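Speaker notes: Working in a language that belongs to none of us
17th February, morning session, second speaker

Slide 1. Title

Wait until people sit. Thank Maëlle Vachon for the introduction. Speak slowly at the beginning, I always start too fast.

Good morning. My talk is on how a team works in English when English is the mother tongue of only one person in it. At Brisitz we are nine people with six first languages. I learned English at school, then from films, then from my colleagues, and each of these three teachers gave me different mistakes.

I will not speak of grammar very much. Grammar mistakes are easy to see and they cost us little. The expensive mistakes are in sentences that are perfectly correct.

Slide 2. The word "should"

Tell the Saber story. Keep it under two minutes.

In June we had a delivery for the project we call Saber. One colleague wrote, "The files should be ready by noon." He meant that he expected it. Two of us read it as an order, that somebody must make them ready by noon. We both started to prepare the same files, and he had prepared them already. Three versions went to the client.

After this we read through our own team channel for the whole project, 2471 messages. In 284 of them, a person was asking what an earlier message meant. I had guessed it would be much less. Many of these questions came more than a day after the message, so for one day the person had worked on a guess.

Pause. Let them look at the number.

Slide 3. Why people do not ask

It is tiring to ask. If you have already asked two times in a meeting, the third time you smile and nod. I have done it in this very company, with people I like and who would never laugh at me.
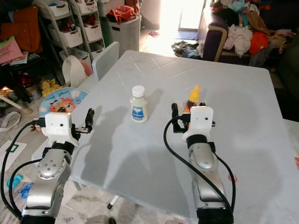
Salma Tazi told me, when she read these notes, that shyness is too simple an explanation. In her view people often do not ask for the plain reason that they believe they have understood, and a wrong understanding feels from inside exactly the same as a right one.

I think she is correct, and I changed this part of the talk after it. So there are two groups. The ones who know they are lost and stay quiet, and the ones who are lost and do not know it. The first group you can help by being kind. For the second group kindness does nothing, you need some habit which brings the difference out.

Slide 4. Saying it back

This is the habit we use most. At the end of a decision, one person who did not make the proposal says it back in own words. We change the person every time.

The first weeks it was a little embarrassing, like school. Amr Benmoussa disliked it strongly and I promised him we would stop after a month if he still disliked it. He now does it with his suppliers on the phone.

Important: own words. If the person repeats the same words, you have learned only that the hearing is good.

If there is time, do it with the room. Read the sentence "We can move the meeting forward two days" and ask for hands: earlier or later? Usually both groups are large. Do not hurry this, people enjoy it.

Slide 5. Words we gave up

We have a short list on paper. Show it and read only these:

"Quite." Quite good is very good for some of us and a bit disappointing for others.
"Soon." We write an hour or a day.
"I will try." In two of our languages this is a polite no.
"Interesting." See above.
"Next week," when it is said near the end of a week.

Add that the list is for work messages only. At lunch everybody may say quite. 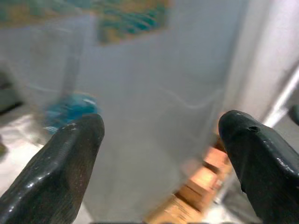

The list must stay short. Another team in our building, Skaltis, asked us for it and made it longer, and then longer again, until new people were afraid to write anything. A list of forbidden words is also a thing that can silence a person. We allow ourselves one page. If a new word comes in, an old one goes out.

Slide 6. The native speaker

Be careful with the tone here. It is not a complaint.

Our one native speaker, Benedicta Fiadzo, has allowed me to tell this. For a long time she was the person whom the others understood least. She spoke fast, she used expressions from sport, and she made sentences softer and softer to be polite, until the request inside was gone. "I was just wondering if it might be worth having a look at it" — this was an instruction, and it was urgent.

She did not need to speak like to children. What helped was that she began with the request and put the politeness after it. She also stopped correcting small errors in public, and we agreed she corrects only what goes to clients.

Ask: who in the room is a native speaker? Then ask them who has learned another language as an adult. Those people normally understand this slide at once.

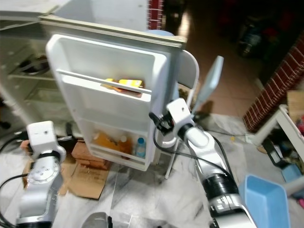 Slide 7. Writing before speaking

Any question that is not simple, we send in writing before the meeting, at least one night before. For a native speaker five minutes of reading is enough. I want to look up two words and think about my answer in my own language first, and then carry it over.

Meetings became shorter, but this is not the main gain for me. The main gain is who talks. Sanaa Ramadan hardly spoke in our meetings in her first year, and with the written questions she came with prepared answers, and often with the best ones.

Slide 8. Questions

Probable questions, with short answers:

Do we use translation software? Yes, for reading. For writing we ask people to try first in their own English, then check.

Should everybody take a course? Those who want it, yes, and in working hours.

What about side talk in other languages? It is allowed. If it touches a decision, somebody repeats it in English before we go on.

If the question is too fast, ask the person to say it again. Do this at least once, also when I have understood.

Leave the slide with the word list on the screen. Paper copies are on the table by the door.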